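Progress report to the Ralent Fund, January
Girnden Guesthouse, Filtthorpe

Where we are
The robot has 44 practice sessions behind it, all in the small bathroom. Yuk-lan Shek, our head cleaner for 20 years, now has a trainee who never asks about lunch.

What changed for staff
Toilets are down to 10 a shift each. Paperwork about toilets is up. Two cleaners would like the old balance back.

Toilet brush practice

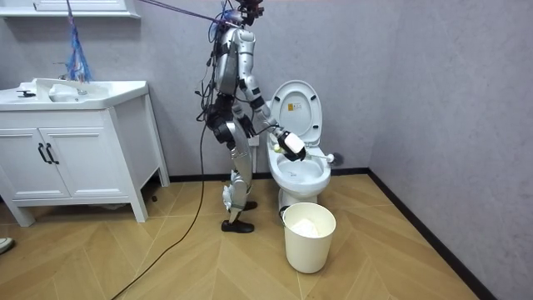

The brush over the bowl, and next the brush in the bin.
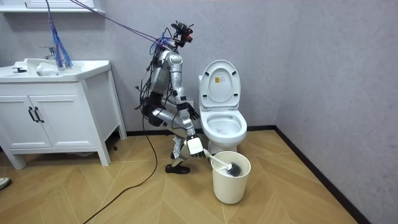

Spending
Boateng billed $855 for servicing. Gloves came in under budget.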